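The Hand Lesson

Hannelore Mösli had never taught anybody anything, unless you counted the dog, and now she was teaching a robot to tidy a table!

"Slower," said Silvan from behind the laptop. "It learns your wobbles too."

She held the gripper by its handle and squeezed. The two dark fingers came together with a small, satisfying click. She squeezed again, just for the click. It was wonderful. It was like having a crab for a hand, a very polite one, and the crab remembered everything she did.

"Go 37," Silvan called. "Open wide and come in low."

She opened wide. She came in low, over all that pale grey table, with the shadow spreading out between the fingers and the clear thing with the beige edge waiting up in the far corner.

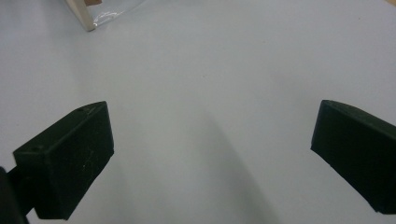 Go 131

By June she dreamt in gripper. She reached for the butter with two stiff fingers and Ottilie laughed so hard that she had to leave the kitchen.

Then Silvan rang — could she come down to Ekine straight away? She ran all the way from the tram.

The arm was moving on its own. It opened wide, came in low, and paused with a tiny dip to the left before it closed.

"We can't get rid of that dip," said Silvan.

Hannelore looked at her own wrist. "Don't you dare," she said.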